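Ergonomía del puesto de trabajo manual
Apuntes de la unidad 5: la mano, el agarre y la fatiga
Preparado por Torben Wegener, con correcciones de Svenja Lindemann. Abril de 2026

Estos apuntes acompañan la clase y no la sustituyen. Quien faltó a la unidad anterior debe leer primero la parte sobre posturas del hombro, pues aquí se da por conocida.

5.1 Dos maneras de agarrar

En la literatura se distingue entre agarre de fuerza y agarre de precisión. En el primero, el objeto queda rodeado por los dedos y apoyado contra la palma; así sujetamos un martillo o el asa de un cubo. En el segundo, el objeto se sostiene entre las yemas del pulgar y de uno o dos dedos más, como un lápiz o una aguja. La palma casi no participa.

El error más frecuente en el diseño de un puesto es pedir fuerza en una postura de precisión. La persona aprieta con la pinza de los dedos y los tendones del antebrazo trabajan sin descanso. Después de siete horas, la molestia aparece muchas veces en el codo, lejos del lugar donde se hace el esfuerzo. Por esta razón el trabajador no siempre la relaciona con su tarea.

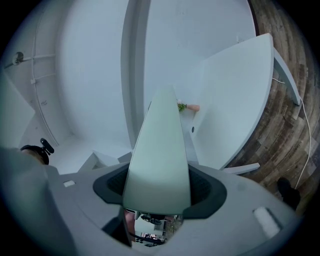
Figura 1. Pieza alargada de color verde menta sobre un cuerpo de plástico gris.

5.2 La muñeca

La mano tiene su mayor fuerza cuando la muñeca está recta o un poco extendida. Al flexionarla, los músculos flexores se acortan y pierden capacidad. Pueden comprobarlo ustedes mismos: doblen la muñeca hacia dentro todo lo posible y traten de cerrar el puño con fuerza.

De ahí viene la regla que Sille Laxdal repetía en el taller de Testdale: se dobla el mango y no la muñeca. La regla es buena, pero tiene un límite. Un mango curvo que sirve para trabajar sobre una mesa puede ser muy malo para trabajar en una pared — la orientación de la superficie cambia todo.

5.3 Superficie y contacto

Un mango liso obliga a apretar más, sobre todo con la mano sudada o con guantes. Un material blando reparte la presión, pero si es demasiado blando, el objeto se mueve y se vuelve a apretar. También los bordes duros merecen atención cuando presionan la base de la palma, donde pasa el nervio mediano. 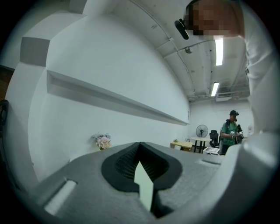

Figura 2. Almohadilla negra con borde grueso y superficie de malla en el interior.

5.4 Caso para discutir: Pusdale

En el almacén de Pusdale, Ilse Voß registró 182 operaciones de cierre de cajas en un turno. La altura de la mesa era fija. Las personas más bajas levantaban los hombros y las más altas inclinaban el cuello. Se cambió primero la herramienta, y las quejas continuaron. Solo después se cambió la mesa.

Para la próxima clase, lean el caso completo y preparen media página sobre el orden de estas medidas. Tengan en cuenta el ritmo del trabajo y las pausas, que en el informe se mencionan muy poco.

Las entregas se hacen a Bastian Nolte, en papel o por correo.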